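Gripper trials on desktop computers

Gripper trials on desktop computers are bench tests in which a robot hand is tried out on the parts inside a PC: drives, plugs, latches, memory sticks. I've been running them with Irja Huttunen since August, so this entry leans heavily on our bench and our opinions (edits welcome!).

Background

An old tower makes a wonderful test piece. It's cheap, it's full of awkward corners, and nearly everything in it was made for human fingers. A cable flops wherever it likes, a latch wants a push and a pull at the same time, and a drive has to come out straight or it jams. We compared three hands, the Kovura, the Mamen and a long-fingered one from Tikkanen, all bolted to one arm and run by the Relalell controller. Across all of them we logged 194 tries, and I still have the coffee-stained notebook to prove it.

Wrist camera 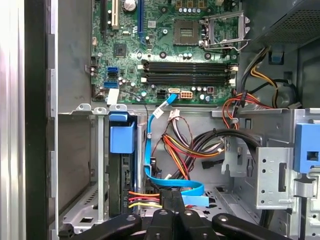 I argued for a camera down at the wrist, Irja wanted one standing off to the side, and in the end we used both. The wrist view is great for the last inch or so, when you need to know where a fingertip is next to a plug. It's pretty bad at telling you how high you are over the case, though, and big fingers eat up a lot of the picture. With the Mamen we lost sight of the target in 17 tries and had to back off and come in again.

Bench setup

We lay the tower on its side on a grooved aluminum table, which makes clamping things down easy (and losing small screws even easier). The side panel comes off before the arm goes anywhere near it. We don't move the case between hands, so each one gets the same reach and the same cables in the way.

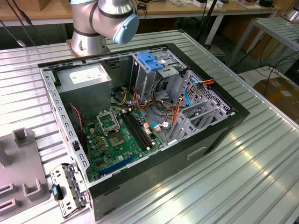

The arm and the open tower on the grooved table, seen from the fixed camera.

Drive handling

Drives are my favorite part! A 3.5-inch drive is heavy enough to twist in a weak grip, and the smooth sides don't help. The Kovura was happiest at 55 percent of full force on the Relalell scale; lower than that and the drive tipped, higher and the arm dragged the whole case along with it. Irja thinks softer pads would fix most of this. I think slower lifts would, and we haven't settled it.
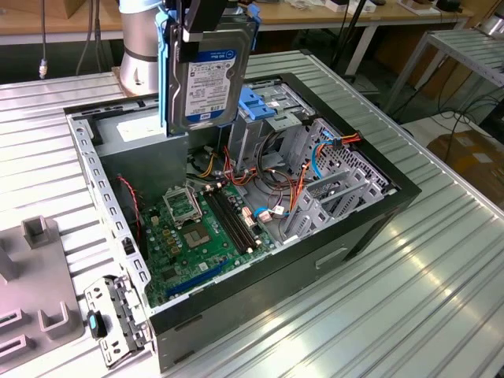
Hard disk held upright over the case, with its light blue caddy clipped on.

Open questions

Cables are still a mess. None of the three hands can reliably pick one wire out of a bundle, and the Tikkanen, which should be the best at it, keeps grabbing two. We're trying narrower tips on it next.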